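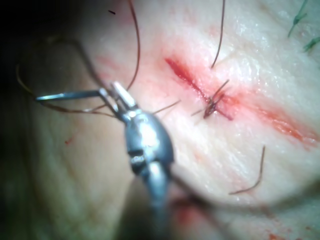 # Tuta Suture Cabinet, Model 1593

The Tuta is a steel storage cabinet for boxed suture, made by Flavier for operating room core areas, clinics and teaching departments. It holds up to 200 standard boxes in sloped lanes. You load from the top of each lane and take from the bottom, so the oldest stock goes out first.

The 1593 replaces the earlier open-wire Tuta. The lanes are the same width, so dividers and label strips from the old model can be moved over. The side panels and door are new and do not fit the old frame.

## Cabinet and door

The body is powder-coated steel with a welded base. It weighs 134 pounds empty and ships fully assembled on a pallet. Plan on two people and a flat dolly to get it from the loading dock to the room.

The door is a single clear panel, hinged on the left or the right. Please tell us which side when you order. The hinge can be changed later, but the door has to come off and the latch plate has to be moved to the other side. The latch is magnetic. A keyed lock is available at extra cost and has to be factory fitted.

Four locking casters are included. If the cabinet will stay in one place, ask for the leveling feet instead. They take up less height and the price is the same.
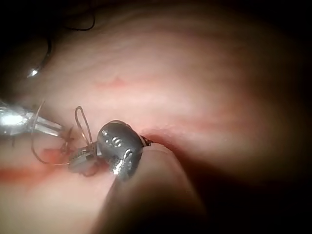 ## Lanes and dividers

Lanes slope toward the front at a fixed angle. Most cardboard dispenser boxes slide down without help. Boxes with a plastic outer wrap can stick, and removing the wrap before loading fixes it in most cases. We don't recommend spraying the lanes with anything.

Dividers lift out by hand. Each one has a hook at the back and a spring tab at the front, and you should hear the tab click. If it doesn't, the divider will drift and boxes will turn sideways in the lane.

The front rail takes paper label strips under a clear cover. Many departments sort by material first and size second. Others sort by service, with a few lanes each for general, plastics and OB, and keep the slow-moving sizes on the bottom row. The cabinet works with either system. Whichever you choose, leave a couple of empty lanes. Surgeon preference lists change, and moving a whole row over by one lane is a slow job.

Colored strips are sold in packs of 30. Plain white strips come with the cabinet. 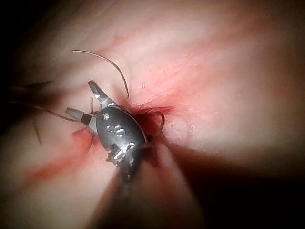 One buyer wrote to us that the bottom row is too low to read while standing, and that her department ended up putting the labels for that row on the inside of the door. Another asked for a tilted rail. We now offer an angled front rail for the bottom row under the Plutico accessory line. It fits any 1593 and goes on with the screws already in the frame.

## Placement

Allow enough room in front for the door to swing fully open. It won't clear a wall-mounted glove rack on the hinge side, so check that first. Keep the cabinet away from sinks, autoclaves and direct sun. Follow the storage temperature printed on the suture boxes — the cabinet is not insulated and does nothing to control heat or humidity.

Do not stack anything on the top panel. It is there to keep dust out and isn't rated for a load.
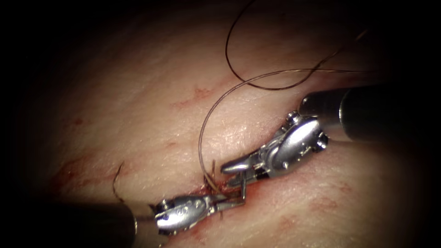 ## Cleaning

Wipe the outside and the door with a mild detergent or a quaternary ammonium wipe. Bleach solutions are fine on the steel if rinsed off, but they will cloud the door over time. Empty a lane before cleaning it and let it dry before you reload. Damp cardboard swells and jams.

The casters collect thread and tape. Check them when you do your regular stock count.

## What's in the box

- Cabinet with door fitted on the side ordered
- Divider set
- White label strips and clear covers
- Casters or leveling feet
- Hex key for the door and feet

## Options

- Keyed lock (factory fitted only)
- Plutico angled rail, bottom row
- Colored label strips
- Evangelista wall bracket, for rooms where free-standing cabinets must be anchored

## Ordering

Quote model 1593 and give the hinge side, caster or foot choice, and any lock. Orders placed in December ship after the factory break. Freight is quoted separately, and we need to know whether you have a dock or will need a liftgate truck.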